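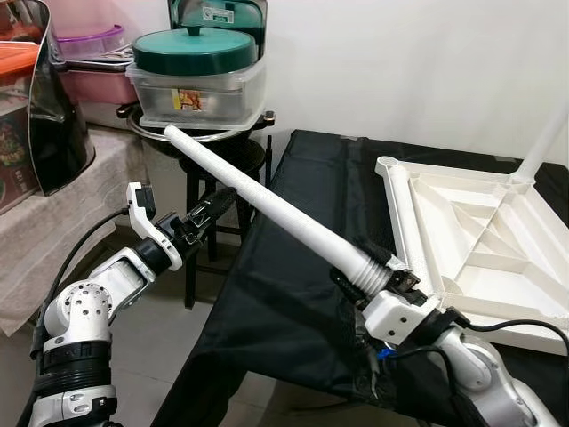 어린이 지식마당 > 생각하는 과학 > 고양이와 개

찾고 싶은 말을 입력하세요 검색 상세검색

고양이는 정말 스크래처를 좋아할까? 소문을 하나씩 의심해 보기

고양이를 키우는 친구네 집에 가면 소파 옆구리가 너덜너덜한 경우가 많아요. 그러면 어른들은 꼭 한마디씩 합니다. "고양이가 심술이 나서 그래." "발톱을 날카롭게 갈려고 그러는 거야." "스크래처를 사 주면 싹 해결돼."

정말 그럴까요? 어른이 말했다고 해서 다 맞는 말은 아니에요. 인터넷에 적혀 있다고 해서 맞는 말도 아니고요. 이 글에 적힌 말도 마찬가지예요. 읽다가 "이건 어떻게 알았지?" 하는 생각이 들면 그 생각을 꼭 붙잡아 두세요.

첫 번째 소문: 고양이는 심술이 나서 긁는다

이 말부터 따져 봅시다. 심술을 부린다는 건 '내가 이렇게 하면 저 사람이 속상하겠지' 하고 미리 계산한다는 뜻이에요. 그러려면 소파가 비싼 물건이라는 것도 알아야 하고, 여러분의 엄마가 소파를 아낀다는 것도 알아야 해요. 고양이가 그런 걸 안다는 증거가 있나요? 저는 아직 본 적이 없어요.

게다가 집이 없는 길고양이도 나무를 긁습니다. 나무를 긁어서 속상해할 주인이 없는데도요. 사자나 표범 같은 큰 고양잇과 동물도 나무껍질에 발톱 자국을 남기지요. 심술이라는 설명으로는 이런 일을 설명할 수가 없어요. 어떤 설명이 한 가지 경우에만 맞고 나머지에는 안 맞는다면, 그 설명은 일단 의심해 보는 게 좋아요.

두 번째 소문: 발톱을 칼처럼 갈고 있는 것이다

이건 절반쯤 맞는 이야기예요. 부엌칼을 숫돌에 갈면 쇠가 조금씩 깎이면서 날이 서지요. 그런데 고양이 발톱은 그렇게 깎이는 게 아니에요. 고양이 발톱은 양파처럼 여러 겹으로 되어 있어요. 안쪽에서 새 겹이 자라면 바깥쪽의 낡은 겹은 헐거워져요. 고양이가 거친 것을 긁으면 이 낡은 겹이 벗겨지고, 그 밑에 있던 뾰족한 새 발톱이 나옵니다.

고양이가 사는 집이라면 긁는 자리 밑을 잘 살펴보세요. 초승달처럼 생긴 얇은 껍질이 떨어져 있을 때가 있어요. 처음 본 사람은 발톱이 통째로 빠진 줄 알고 깜짝 놀라기도 해요. 속이 텅 비어 있는 껍질이라면 대개 벗겨진 겹이에요. 그래도 발에서 피가 나거나 고양이가 절뚝거리면 어른에게 바로 말하고 동물병원에 가야 합니다.

그럼 발톱 때문에만 긁을까요? 여기서도 멈추면 안 돼요. 고양이는 자고 일어나서 긁는 일이 많은데, 이때 앞발을 쭉 뻗고 등을 길게 늘입니다. 여러분이 아침에 기지개를 켜는 것과 비슷한 동작이지요. 또 고양이 발바닥 쪽에는 냄새를 내는 곳이 있어서, 긁고 나면 그 자리에 냄새가 남아요. 긁힌 자국은 눈에 보이는 표시이고, 냄새는 코로 읽는 표시예요. 다른 고양이에게 "나 여기 있었어" 하고 알리는 셈입니다. 물론 고양이가 속으로 그런 문장을 떠올리는지는 아무도 몰라요. 우리가 알아듣기 쉽게 사람 말로 바꿔 본 것뿐이에요.

세 번째 소문: 비싼 스크래처를 사면 소파는 안전하다

광고에서 가장 자주 하는 말이 이거예요. 저는 광고를 읽을 때 좀 까다로워집니다. 물건을 파는 사람은 그 물건이 좋다고 말할 이유가 있으니까요. 거짓말이라는 뜻은 아니에요. 다만 나쁜 점은 작은 글씨로 쓰거나 아예 안 쓰기 쉽지요.

이런 광고 문구가 있다고 해 봅시다. "고양이 100마리 중 60마리가 선택한 스크래처!" 대단해 보이나요? 그럼 이렇게 물어보세요. 나머지 40마리는 무엇을 골랐을까? '선택했다'는 건 무슨 뜻일까? 한 번 건드린 것도 선택일까? 옆에 다른 스크래처가 있었을까, 아니면 그것 하나뿐이었을까? 하나밖에 없는데 그걸 긁었다면 좋아서 고른 것인지 알 수 없어요.

"사용 후기 1,358개"라는 말도 그래요. 후기가 많으면 많이 팔렸다는 것은 짐작할 수 있어요. 하지만 그 후기를 쓴 건 고양이가 아니라 사람이에요. 사람은 색깔이 거실과 어울려서 좋은 점수를 주기도 하고, 배송이 늦어서 나쁜 점수를 주기도 해요. 고양이 발톱하고는 아무 상관이 없는 점수지요.

그렇다고 스크래처가 쓸모없다는 말은 아닙니다. 긁을 곳이 따로 있으면 고양이에게도 사람에게도 좋아요. 다만 고양이마다 취향이 꽤 달라요. 삼줄을 감은 기둥을 좋아하는 고양이가 있고, 바닥에 깔린 골판지만 긁는 고양이도 있어요. 기둥이라면 몸을 다 뻗을 수 있을 만큼 높고, 매달려도 흔들리지 않아야 잘 씁니다. 한 번 쓰러진 기둥은 다시는 거들떠보지 않는 고양이도 있대요. 이런 건 값보다 중요해요.

우리 집 고양이 코르코의 경우

글쓴이의 집에는 코르코라는 고양이가 삽니다. 코르코에게 기둥 스크래처를 사 줬는데, 처음에는 그게 들어 있던 종이 상자만 긁었어요. 기둥은 방구석에 세워 두고 있었지요. 그러다가 소파 바로 옆으로 옮겼더니 기둥을 긁기 시작했어요.

"그럼 자리를 옮겨서 긁은 거네요!" 하고 말하고 싶지요? 저도 그랬어요. 그런데 편지를 보내 준 라지아 메몬 선생님이 이런 질문을 하셨어요. "같은 때에 상자도 버리지 않으셨어요?" 맞아요, 버렸습니다. 그러니까 자리를 옮긴 덕분인지, 상자가 없어져서 그런 건지, 그냥 기둥에 익숙해질 때가 된 건지 저는 몰라요. 한꺼번에 여러 가지를 바꾸면 무엇 때문에 달라졌는지 알 수 없게 됩니다.

집에서 해 보는 스크래처 실험

고양이가 있는 친구라면 직접 알아볼 수 있어요. 고양이가 없다면 친구네 집에서 허락을 받고 같이 해 보세요.

준비물: 골판지 조각, 거친 천 조각, 공책, 연필

1. 골판지와 천을 같은 크기로 준비해서 어른과 함께 단단한 판에 붙여요.
2. 판 2개를 고양이가 자주 다니는 곳에 나란히 놓아요.
3. 고양이가 어느 쪽을 긁을 때마다 공책에 표시해요. 냄새만 맡은 것은 따로 적어요.
4. 며칠 뒤에 왼쪽과 오른쪽을 서로 바꿔 놓고 다시 적어요.

4번을 빼먹는 친구가 많아요. 자리를 바꾸지 않으면 고양이가 골판지를 좋아한 건지, 왼쪽 자리를 좋아한 건지 구별할 수 없어요. 그리고 고양이 발을 잡아서 억지로 긁게 하지는 마세요. 싫어할 수도 있고, 그렇게 얻은 표시는 고양이가 스스로 고른 게 아니니까요.

결과가 나왔다면 "우리 집 고양이는 골판지를 더 많이 긁었다"라고 쓰세요. "모든 고양이는 골판지를 좋아한다"라고 쓰면 안 됩니다. 한 마리만 보고 세상 모든 고양이에 대해 말할 수는 없어요.

한 가지 더

고양이가 소파를 긁었을 때 큰 소리로 혼내면 될까요? 혼난 고양이가 소파에서 달아나는 건 맞아요. 하지만 그게 "소파는 긁으면 안 되는구나" 하고 배운 것인지, "저 사람이 있을 때는 도망가야지" 하고 배운 것인지는 달아나는 모습만으로 알 수 없어요. 사람이 없을 때 소파가 다시 긁혀 있다면 어느 쪽일지 생각해 보세요.

낱말 풀이
스크래처: 고양이가 발톱으로 긁으라고 만든 물건. 기둥 모양, 판 모양 등이 있어요.
삼줄: 식물의 질긴 실로 꼰 거친 줄.
고양잇과: 고양이, 호랑이, 사자, 표범 등이 들어 있는 동물 무리.

분류: 생각하는 과학 | 태그: 고양이, 발톱, 스크래처, 소문과 사실, 초등 중학년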